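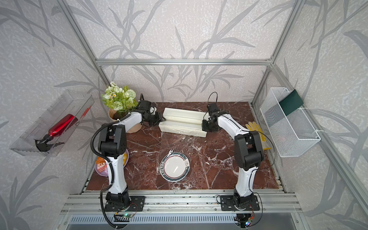

The trouble with looks-like

My neighbours in Dultbridge have just paid 890 pounds for a worktop that looks like marble. The showroom, Sengar, calls the range Lasavine and says it will "bring nature into the heart of your home". I have read the leaflet twice and still can't find out what it is made of.

I don't mind a printed leaf or a painted vein. People have been faking stone for centuries, and a good fake can be lovely. What I doubt is the sales talk that has grown up around it. Every pattern now has to be good for us. Leafy wallpaper calms the nerves, apparently, and a swirl of grey makes us cook better food. Where is the proof? Sengar's leaflet mentions a survey of 214 customers, all of whom had already bought something.

Then there is the guarantee. Twelve years sounds generous until you reach the small print, which leaves out heat, knives, lemon juice and "unusual use". I would have thought that covered most of what goes on in a kitchen. 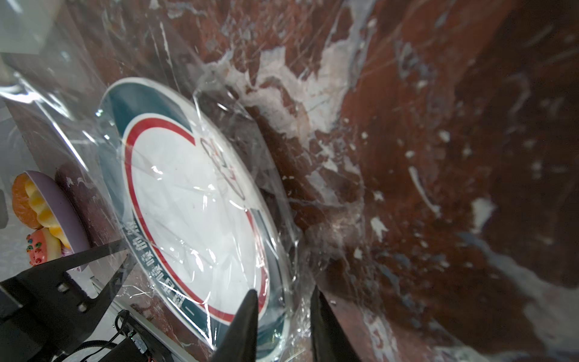 A teal rim and a thin red ring: pattern with no promises attached.

Plates have mostly escaped this. You like the border or you don't, and if you go off it the damage is small. Ater, the discount shop by the station, sells them in odd piles with no leaflet at all.

My own kitchen has a plain top, scratched and a bit stained by the kettle. Sengar quoted me over 600 pounds to cover it up. I asked what the new one would do that the old one doesn't, and was handed another leaflet.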